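January
Kenza Lamrani, Brurkthorpe

Ticket 114: Plamov hand gripper, left finger does not close fully, width reading drifts during the shift

Status: open, waiting for parts from Leltavow

Reported fault

We have a pair of Plamov grippers at the garment table. The one used in the left hand has started to give a wrong opening width. In the morning the reading is zero when the fingers touch, as it should be. After some hours of folding it shows 3 mm with the fingers closed, and the next day it can be 4 or 5 mm. The gripper in the right hand has the same firmware and the same pads and it stays on zero the whole day.

The operator also says that thin fabric slips out at the tip. She can hold a sleeve with no trouble, but a single layer of cotton comes out when she pulls it to the side. I tried it myself with a pillow case and I had the same result.

What I checked first

I began with the software, and I think now that this was the wrong order. I did the zero calibration again (fingers closed, hold the button, wait for the second beep). The reading was good for one hour. Then it moved again. I changed the cable with the one from the right gripper and the fault stayed on the left side, so the cable is good. I installed the firmware again. No change.

I also changed the battery pack in case the voltage was low. No change. Please do not ask me to do these four things again, I have done them twice.

Saturday, 08:20

The hall was quiet and I could take the gripper apart on my own bench. I removed the cover and looked at the encoder. The magnet is glued well and the gap to the board is the same as in your drawing. There was a lot of lint inside, grey and white, mostly around the gear on the left side. I cleaned it out with a soft brush and a little air. I did not use oil, the manual says the gears must be dry.

Then I put it together and opened and closed it by hand. I could feel a small click at the end of the closing, only on the left finger. The right finger is smooth.

08:50

I held the base in a soft vice and moved the tip of the left finger with two fingers of my hand. It moves to the side by more than 1 mm. The same test on the right finger gives nothing that I can measure. So there is play in the left finger, and it is in the lower joint, between the base and the first link. When I press on the head of the screw with my thumb, the click goes away.

The screw was not tight. I could turn it nearly a quarter turn with the short hex key, with almost no force. The upper joint screw was tight.

09:15

I took the lower screw out completely. There was no thread locker on it, or maybe there was once and it is gone. The thread looks good. The bush is the problem – it is worn to an oval shape, and I can see it without a lens. The washer has a groove on one side. I have kept both in a bag with the ticket number on it, in case you want them back.

I believe the order of events was like this. The screw became loose first. After that the finger was moving on the bush at every closing, and the bush became oval. Now even with a tight screw the finger does not come back to the same place. The encoder is on the motor side, so it does not see the play, and the calibration only moves the error to another place. This would also explain why the reading is good for a short time after each calibration.

09:40, temporary repair

There are no spare bushes here. I turned the old bush by 90 degrees, so that the load is on the part with less wear, put in a new washer and a drop of medium thread locker, and tightened the screw until the finger was just free to move by its own weight. The manual gives no torque for this screw. Can you please tell us the value? On the other side I only copied the feeling of the right gripper, and this is not a good method.

I left it for two hours to harden.

11:50

Zero calibration done. Side play at the tip is now 0.3 mm. The reading with closed fingers is zero.

I made a test with opening and closing, around 2000 times, with the small motor jig we built for the pads last year. It runs slowly so this took most of the afternoon. I stopped it now and then to read the closed value:

At the start, 0.0 mm
After the first part, 0.0 mm
Half way, 0.1 mm
At the end, 0.2 mm

So it is better, but it is still moving. I would not trust the width data from this gripper for more than one shift without a new zero. We have written this on a card and put it on the charging shelf, and both operators know.

Pads

While the fingers were off I looked at the pads too. The left one had a shiny place near the tip, of the size of a small coin, where the surface has no more grip. I think the finger was closing at an angle and all the pressure was on this place. I replaced the pad. A single layer of cotton now stays in the fingers when I pull to the side, at least on my bench.

The old pad is in the same bag with the bush.

Reply from Leltavow support, copied here from the e-mail

"Thank you for the detailed report. We agree that the lower bush is worn. We will send a repair kit with two bushes, washers and new screws. Please check also the other gripper of the pair. The screws should be checked every 6 weeks. The torque will follow from our design team."

My answer

Thank you for the kit. I have some remarks.

The interval for the screws is not in the manual that we received. In our copy the maintenance page says only "check regularly". If there is a newer version please send it. I would also like to know if this interval is for normal use, or for folding work like ours, where the fingers close many times in one minute and there is always lint.

I have checked the gripper for the right hand. The lower screws on both fingers are tight and there is no play. I put a line with white paint marker over each screw head and onto the link, so we can see it if one begins to turn. I have done the same on the repaired one. This costs nothing, and maybe you could do it in the factory.

For the kit, please send the long screws. The drawing shows the short type, but the ones that came out of our gripper are 2 mm longer, and with the short ones I am afraid that only a few turns will hold. The parts list has the short type as well, so perhaps the drawing and the list were both made before the change.

Also the parcel. The last one from you was left at the wrong gate for three days. Please write my name on it, Lamrani, and "garment table", then the reception will bring it up to the hall.

First shift after the temporary repair

Zero taken at the start. The operators worked as usual, the same garments and the same table. I asked them to close the fingers in the air once every hour and to write down the value on the card. The highest value on the card was 0.2 mm, at the end of the day. The fabric did not slip, or if it did they did not write it.

One more thing I noticed when I compared the two grippers side by side. On the repaired one the cover does not sit flat on the base at the back, there is a gap of a paper thickness. I thought I had trapped a wire, so I opened it again, and the wires are where they should be. The clip inside is bent a little. It holds, but if you have a spare cover please put it in the parcel.

Still open

Torque value for the lower joint screws.
Newer manual, or confirmation that ours is the last one.
Kit with long screws.
Spare cover, if possible.
Your opinion on the lint. I can make a small felt ring for the gear side, but I do not want to lose the warranty by this.

When the kit arrives I will change the bush on the left finger first and repeat the test on the jig with the same settings, and then do the other finger of the same gripper, also if it shows no wear. I prefer to have the same age of parts on both sides.

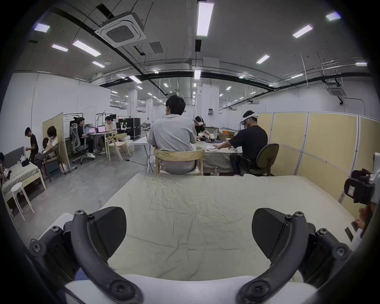 After that I will send you the closed values from the jig and from the first full shift, in one table, and if the drift is under 0.1 mm you can close the ticket. If it is more, I will send the complete gripper back to you and we will need one on loan – please tell me already now if you have one in stock.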